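Nuddale: our mobile game project
Intan Wuisan and Irfan Tambunan, Grenville

So Irfan and I made a phone game! Nuddale is a puzzle game where you roll a sleepy hedgehog downhill by tilting the screen, and you have to drop bridges in before he hits the water. I did the levels and the drawings, Irfan did most of the code (and all of the sound effects, with his mouth).

We started in June with a plan for 2,000 lines of code and blew right past it. The tilt controls were the hard part — on Irfan's phone the hedgehog crawled, and on mine he shot off the screen like a cannonball. We ended up adding a little slider so players can set the speed themselves.
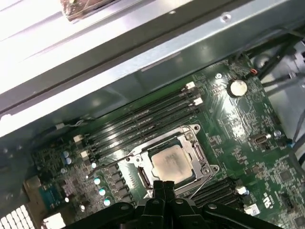 Levels were way more fun. I sketched nearly 500 of them on graph paper and most were terrible, so we kept the ones our classmates finished without yelling at us. The ice world got cut completely, which still makes me a bit sad (I loved those penguins).

If we get more time, I want a level editor and Irfan wants a 2 player race mode. We still haven't fixed the bug where the music plays twice if you pause on the map screen.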